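Paper carrier bags with twisted handles, brown, medium size (Grumley)
Reviewed 1 August 2023
My rating: 4 out of 5

I sell small gifts and soft toys from a stall at the Flirnuncombe market, and since June I have used these bags for almost everything that leaves my table. Before them I had the Pasis bags with the flat glued handle. Those were cheaper, but the handles came off too often, and always with the customer already walking away. So I wanted a bag with a proper twisted handle and I ordered a carton of 500 from Habte, who deliver to our area.

First, the paper. It is plain brown kraft paper, without print, and a little thicker than the Pasis one. It takes a crease easily and it keeps it. If you want a bag that looks perfect after it was folded two times, this one will not please you. For me the creases are no problem, my customers carry toys and not jewellery.

The handles are the best part. They are twisted paper, light tan, quite long, and soft in the hand. You can put them over the wrist when you look for your money. I hung a bag with three jars of jam on the kitchen door for one night and in the morning the handle was still in its place. I would not do it with a wet bag. In rain the bottom becomes weak after maybe ten minutes, so I tell people to hold it under the coat.

The bottom is folded flat and glued. Standing up, an empty bag is a bit nervous — a small wind at the market and it goes over. I have stopped to fight with this. Now I lay the bag on its side on the table, open the mouth with one hand and push the toys in from the side. For round plush toys it is even easier like this, because they do not catch on the rim. To take things out it also helps to hold the bag by both edges.

About the size: two small plush toys go in with room for a card and some tissue paper. A big bear does not go in, I tried. The shop gives the measures on the page, but they count with the bag flat, and I would like them to write also how wide it is when opened.

Out of the first pile I found 29 bags with a problem. In most of them the handle was glued not straight, so the bag hangs with one side lower. I wrote to Habte and they put the value on my next order without discussion, which I found correct. The page shows 1,453 other reviews and I read quite many of them before buying. The crooked handle is mentioned there also, so it seems I was not the only one.

One more small thing. The carton arrives with the bags pressed very tight, and the paper edges are sharp. Open it carefully, or use gloves if your skin is dry like mine.

I take one star away for the crooked handles and the missing measure. I will order again, probably the same size, and perhaps a few of the large ones for the winter.

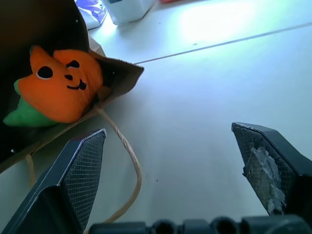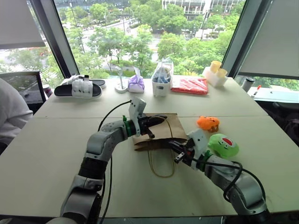 The medium bag on its side, with the orange pumpkin toy.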